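Course Handout 6: Care and Storage of Shared Play Materials
Gratthorpe Certificate in Early Childhood Settings

Reading before class: Olteanu, chapter on sorting and access. Bring your completed inventory sheet.

6.1 Purpose of this unit

Earlier units dealt with the selection of play materials. This unit considers what happens to them once they are in daily use. Students are expected to be able to choose a container for a given group of toys, judge its condition, and write a short maintenance note that another member of staff can follow.

The inventory used throughout the unit is the one kept at the Kamport toy library, which holds nearly 4,000 items. Of these, 516 are classed as small figures (animals, dinosaurs, people and vehicles under the length of an adult hand). Small figures account for more repair and loss entries than any other class in the Kamport records.

6.2 Open bins

The open bin is the most common container for small figures. A child can reach into it without help, and staff can check it quickly. Its depth should suit the reach of the age group, and the contents should lie in a single layer where space allows. A toy dinosaur lying on its side at the bottom of a shallow bin can be found and lifted out by a three-year-old. The same toy under a deep pile usually leads to the whole bin being emptied onto the floor.
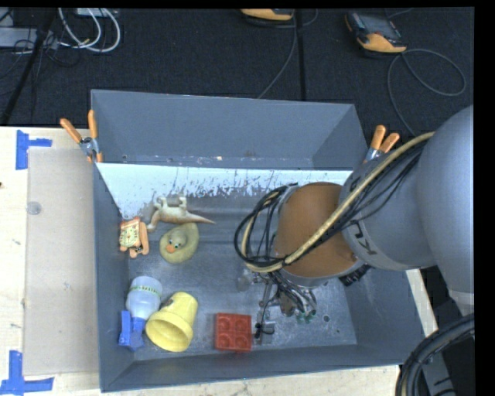 Bins in regular service show wear first on the inside surfaces. Chipping along a painted or coated strip, scratches across the floor, and scuffs low on the walls are all to be recorded, with the date of inspection and the initials of the person inspecting. Surface scratches alone do not require a bin to be withdrawn. Flaking material does, until the loose edge has been removed and the area checked by touch.

Holes in the floor or walls of a bin should be noted separately. Compare the size of the hole with the smallest item stored, including detachable parts.

6.3 Placement

Set the bin on a flat, stable table or low shelf, with all corners supported. Leave clear space on at least two sides so that children are not reaching across one another. The Gristby shelf plan, distributed in Unit 4, may be used as a starting point for rooms with limited wall space.

6.4 Assignment

Select one bin of small figures at your placement. Write a maintenance note of no more than 800 words covering contents, interior condition, position in the room, and any action recommended. Use the headings from the inventory sheet. Notes are due at the start of the July session.

For the sorting exercise in class, each group will receive a tray drawn from the 98 retired items in the Gratthorpe teaching collection. Return every item to its tray before leaving the room.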